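Visita à Urquijo: notas para quem está a fazer contas antes de comprar

Fomos à Urquijo em janeiro, a Mansa Alhassan e eu, com uma pergunta simples: quanto custa, com tudo incluído, pôr de pé um posto de recolha de demonstrações para treinar um braço a arrumar objetos pequenos. A Badimura tem orçamento aprovado para este ano e ainda não tinha uma lista de compras que alguém quisesse assinar. Já tínhamos propostas de dois fornecedores no papel, mas nenhum de nós vira o equipamento a trabalhar.

Chegámos pouco antes das dez. A Urquijo ocupa o piso de cima de um armazém de distribuição e o elevador de carga só funciona com chave, o que convém saber a quem pense levar material próprio. Quem nos recebeu foi Araba Sulemana, responsável pelas compras técnicas. Tinha preparado uma folha com todas as despesas do primeiro ano, incluindo as que correram mal, e foi essa folha que orientou a manhã.

A primeira coisa que nos mostrou foi a divisão do dinheiro. Começaram com a ideia de comprar dois braços completos e fazer toda a recolha por teleoperação. Pediram preço à Zullar e à Rakimine. Receberam valores parecidos para os braços e muito diferentes para o resto: instalação, formação, contrato de assistência, peças de desgaste. A proposta da Rakimine era mais baixa na primeira página e mais alta na última. Acabaram por comprar um único braço à Zullar e gastar a diferença em pinças manuais, do tipo que uma pessoa segura na mão e usa para pegar nos objetos enquanto a câmara grava.

A conta deles é que um posto com braço obriga a ter uma sala, uma mesa fixa, um operador treinado e alguém por perto quando o braço para. Uma pinça manual vai numa mochila. Na fase em que estão, interessa-lhes ter muitos sítios e muitos objetos diferentes, e isso não se consegue numa sala só. O braço fica para verificar se aquilo que o modelo aprendeu serve para alguma coisa.

Perguntei pela parte das tarefas, porque nas propostas que temos aparece sempre a palavra "genérico" e ninguém a explica. Na Urquijo as tarefas são escritas uma a uma. Trabalham sobretudo com embalagens pequenas, colocadas em caixas de cartão abertas, em casas comuns, com a mobília e os têxteis que lá houver.

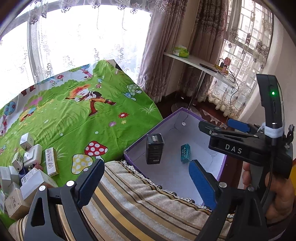

Os objetos, disse-nos Araba Sulemana, foram a rubrica mais mal calculada do primeiro orçamento. Tinham previsto comprar um conjunto de peças de teste, todas iguais, com medidas certificadas. Custaram caro e serviram para pouco. Hoje usam embalagens vulgares, e a verba de consumíveis passou para cartão, fita e almofadas de borracha para as pinças. As almofadas gastam-se. Quem vender uma pinça sem dizer o preço das almofadas está a deixar metade da conversa por fazer, e a nossa proposta da Rakimine é omissa nesse ponto. Fica anotado para a reunião.

No plano de recolha da Urquijo estão previstos 300 episódios por tarefa antes de se decidir se vale a pena continuar. No dia da visita, o registo ia em 3701 episódios gravados, dos quais 906 tinham sido postos de lado na revisão. É uma perda grande e convém orçamentá-la desde o início. Os motivos mais frequentes, segundo a folha: gravação interrompida, objeto fora do campo da câmara no momento de o agarrar, mão livre a ajudar quando não devia. A revisão é feita por pessoas e paga à hora. Nós não tínhamos uma única linha para isto.

A Mansa Alhassan quis experimentar uma das pinças e ficou com ela na mão durante uns bons minutos. A opinião dela, que é quem vai ter de organizar os turnos: o peso aguenta-se bem de início, mas ao fim de um bocado sente-se no pulso. Na Urquijo fazem pausas marcadas e trocam de pessoa a meio da manhã. Isto significa que um posto precisa de duas pessoas e não de uma, e que o custo por hora da nossa folha está errado. Ela corrigiu-o no comboio.

Depois vimos o braço. Está montado numa bancada ao fundo, com uma proteção baixa à volta, e estava parado à espera de um cabo. A Zullar demora a enviar peças pequenas. Foi a queixa mais clara que ouvimos em toda a visita, e Araba Sulemana não a suavizou: sempre que falta uma peça, o equipamento mais caro da casa fica sem uso. O conselho que deu foi comprar logo, com a encomenda inicial, um segundo jogo de cabos e de tudo o que tenha conector. Também recomendou pedir por escrito o prazo de resposta da assistência, com penalização. Eles não pediram.

Sobre o armazenamento, a surpresa foi menor do que eu receava. Guardam o vídeo em discos locais e só enviam para fora o que passou na revisão. A despesa mensal é previsível. O que lhes custou foi o tempo de cópia ao fim do dia, porque as pessoas ficavam à espera para devolver o material. Resolveram-no com mais cartões de memória, e a recolha dos cartões passou a fazer-se na manhã seguinte.

Há ainda a questão das casas. Gravar em casas de pessoas implica autorização escrita, seguro e uma regra sobre o que se pode mexer. A Urquijo paga uma quantia fixa por sessão e tem um modelo de autorização de duas páginas, que ficou de nos enviar. O seguro que tinham não cobria equipamento fora das instalações e tiveram de o alterar. Verifiquei o nosso depois de voltar e está na mesma situação.

Ao meio-dia descemos ao refeitório do armazém (sopa boa, café a evitar) e passámos a limpo as alterações à nossa folha:

Braço: um, em vez de dois. Segundo braço adiado para o orçamento seguinte.
Pinças manuais: passam a ser a compra principal, com almofadas de reserva incluídas na encomenda.
Cabos e conectores: jogo duplicado desde o primeiro dia.
Pessoal: duas pessoas por posto, com rotação.
Revisão de gravações: linha nova, paga à hora.
Peças de teste certificadas: retiradas.
Seguro: pedir extensão para equipamento no exterior.
Assistência: prazo escrito, com penalização, como condição para assinar.

O total fica ligeiramente abaixo do que tinha sido aprovado, mas distribuído de outra maneira, e por isso vai ter de voltar à direção. Falta-nos o preço das almofadas da Rakimine e a resposta da Zullar sobre prazos. A Mansa Alhassan ficou com o primeiro assunto e eu com o segundo. Quando tivermos as duas respostas, publico aqui a folha completa.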